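Review: The Mayrhofer Reader in Moral Philosophy, edited by Dörte Kleinschmidt 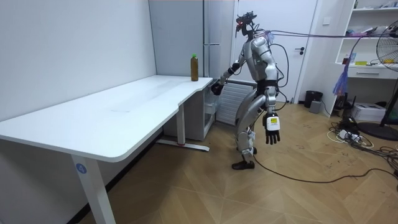 May 20, 2022

The reader collects papers on personhood, obligation and community, most of them first given at the Bornitz workshops. It is sold as a teaching text for second-year students and as a reference for staff. I used it for one term with a seminar group at Wenport and read the remaining chapters afterwards.

The book is divided into 3 parts. Part one covers relational accounts of the person, part two deals with duties to strangers, and part three turns to method. Kleinschmidt's introduction sets out the terms used by each author and notes where they conflict. Students who skipped it had trouble with chapter four, where "community" is used in two senses within a single section.

The strongest contribution is Tươi Tạ's paper on shared burial grounds and the claims of the dead. The argument is stated early, the objections are numbered, and each one gets a reply of reasonable length. My group spent two sessions on it. The paper on hospitality in part two is weaker. It relies on a distinction between guest and visitor that is not defined until the closing pages, and the case material is thin.

Editing is uneven. Footnotes are at the bottom of the page in parts one and two but collected at the end of each chapter in part three. The index omits several authors discussed at length. Cross-references by chapter number are correct; those by page number are mostly wrong, and appear to have been left over from an earlier proof.

The paperback runs to just over 200 pages on thin paper, and pencil notes show through. The binding held up to a term of photocopying. An electronic edition is available through Plollirel, with searchable text, but its licence allows only 6 readers at once. For a seminar that is tight in the week before essays are due. Libraries should ask about the larger licence before ordering.

I would set parts one and two again. Part three assumes a good deal of formal logic and suits postgraduates better. A corrected printing is planned for July, and departments buying class sets should wait for it.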